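Chapter 4
Stacking and balance

A block stands on another block when its weight is supported from below. In this chapter we use three cubes and a flat white table to look at order, position and support. Begin with the cubes in a line.

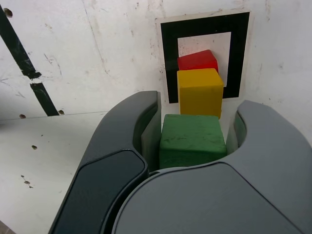

Fig. 4.1 Red, yellow and green cubes in a line.

A square marked on the table gives the stack a fixed place.

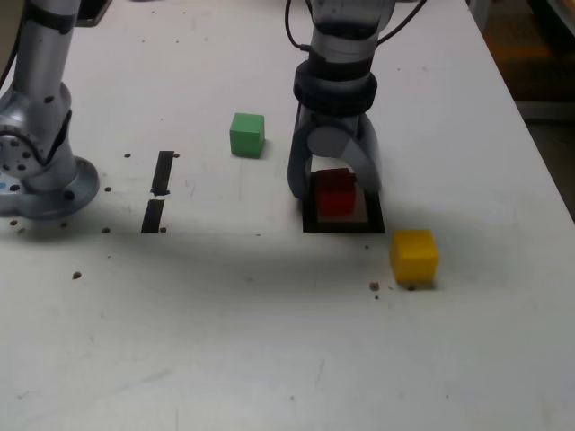 35

Set the first cube inside the outline, then add the others, keeping the faces level.

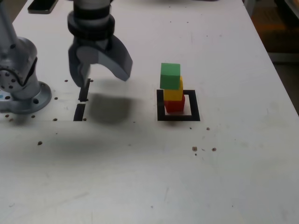
Rukhsana Satti prefers to turn the middle cube a little, so that pupils can see each edge.

A tilted cube presses on less of the one beneath.

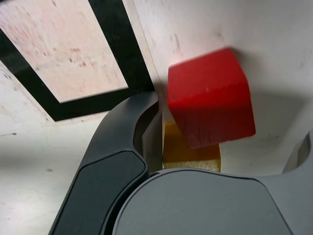 Its centre must still lie over the part that supports it. Exercise 1 begins with two cubes.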